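Manuals > Druso Walker > Visitor Demonstrations
Search this manual Go
November - Trunasen Field Notes

4. Running the path demo

1. Set the Druso to path mode. Dodex rates it for 90 minutes. Plan on 67.
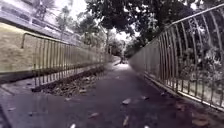
Guests will ask if it steers itself. Say what is on autopilot and what is not.

2. Keep a hand on the stop button - the brochure says you won't need it. 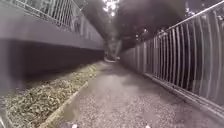

3. Mind the edges

Haque's sales sheet promises "any surface." I doubt it. Leaves and gravel lie along the left side, so hold to the paved part.

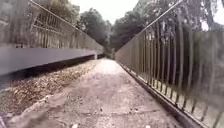 Caution: speed claims come from an indoor floor. With a tall fence of bars on the right, walk it slowly first.

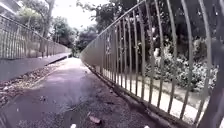 Can guests drive?
Only after the demo, at low speed.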